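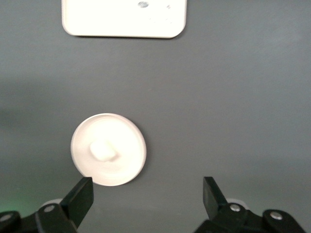
Festell Matte Desk Top, gray: two stars
Posted 29/12/2019

The Skokwood catalog says this surface "shrugs off daily life." I bought mine in November and I have my doubts.

Price was $200, plus 25 for delivery, and the legs are sold separately, a detail you find at checkout. Gesura sells a similar top for less, and I wish I'd gone with that one.

It looks fine, I'll give it that. Flat, no wobble, no smell out of the box. But matte finishes show grease, and this one shows every fingerprint. The wipes they recommend left streaks. Plain dish soap did a better job at a fraction of the cost.

The heat rating is a mystery. The box says one thing, the leaflet another, and the support line had me on hold for 6 minutes before it cut out.

My old Jibrin desk took ten years of coffee cups and never complained. Will this one? Ask me later. For now I use a coaster and I'm keeping the receipt.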